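Foser Countertop Sealer, One Year Pint: Review
July 2025

I bought the Foser sealer in February after a glass of iced tea left a dark ring next to the kitchen range that took two days to fade. Our granite was put in by the previous owners and I doubt it had been sealed since. I had used the Nautiyal spray before and was tired of doing it over every few months, so I paid more for the Foser pint.

What you get is a metal can with a screw cap, a folded sheet of instructions, and one white cloth. The cloth is too small to be much use. I used old T-shirts instead. The can does not pour well, and the first time I tipped it a good puddle went down the cabinet door. After that I poured into a cup first.

The directions are short. Clean the stone, let it dry overnight, wipe on a thin coat, wait 5 minutes, buff off whatever is left, then do it again an hour later. Do not skip the buffing. I missed a strip by the cooktop and it dried to a sticky haze that needed more sealer and a lot of rubbing to get off.

The smell is strong. It is solvent based, so open the windows and turn off the pilot if you have one. It was gone from the kitchen by the next morning. The Nautiyal spray hardly smells at all, and that is the main thing it has over this one.

The label says a pint covers 100 square feet. My kitchen is well under that, and I had enough left to do both bathrooms and the windowsill in the hall.

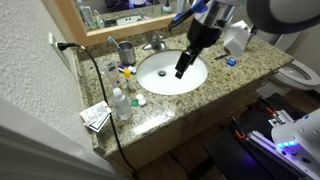

Speckled granite around the bathroom sink.

The bathroom tops took less sealer than the kitchen. A few drops of water on them still bead up after five months, and toothpaste wipes off without leaving a mark. In the kitchen, water beads everywhere except the spot where we set the dish rack. Oil is the harder test. I left a teaspoon of olive oil by the range for an hour and it wiped up with no stain. Lemon juice I did not try, as sealer is not meant to stop acid from etching.

It did not change the color of the granite or make it shinier. If you want a darker, wet look, Zellero makes an enhancer for that – a different product, and harder to undo.

I paid $38 at a tile store. The spray was $14 and I went through three bottles in a year, so the cost comes out close.

Good: lasts, goes a long way, no change in color.
Bad: the smell, the can, the tiny cloth.

I would buy it again for a kitchen. For one small vanity top I would stay with the spray.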